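Artificial flower

Artificial flowers are imitations of natural flowering plants made for decoration, dress or display. The term covers single stems, made-up arrangements and larger items such as garlands and potted shrubs.

Materials

Early makers worked in paper, silk, wax, feathers and shells. Most stems sold today have petals of polyester cloth and leaves of polyester or moulded polyethylene, fixed to a wire core covered in plastic. Silk is now rare, although "silk flower" remains in use as a trade name for any cloth flower. Latex and foam coatings are applied where a petal is meant to feel like the living one.

Manufacture

Cloth is stiffened with a starch or gelatine size, dried on a stretcher and cut in layers with a shaped die. The petals are tinted, usually from the centre outwards, and pressed between heated metal moulds to give them veins and a curve. They are then threaded on to the stem by hand and held with glue. Assembly has resisted full mechanisation – petals vary in stiffness from batch to batch – and it accounts for much of the cost of a finished stem.

The Kuketti works at Priltdale made cloth roses and lilies by this method. A survey of its pattern books by Dilruba Munshi lists 2814 separate dies, of which around 60 were for rose petals alone.

Use in interiors

Artificial arrangements are common in offices, waiting rooms and restaurants, where watering is impractical or light is poor. Small table pieces generally combine one or two blooms with a larger amount of foliage, which hides the wire and the neck of the vessel. A narrow neck holds light stems upright without florist's foam; wider vessels need foam, gravel or a wire grid. 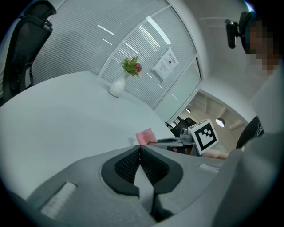 Artificial arrangement in a ribbed white vase, with one open bloom and a bud.

Care

Dust is removed with a soft brush or cool air. Polyester stems may be rinsed in lukewarm water, but older cloth flowers should be kept dry, as the size dissolves and the petals lose their shape. Strong sunlight fades most dyes, reds and pinks in particular.

See also: Dried flower; Floristry; Millinery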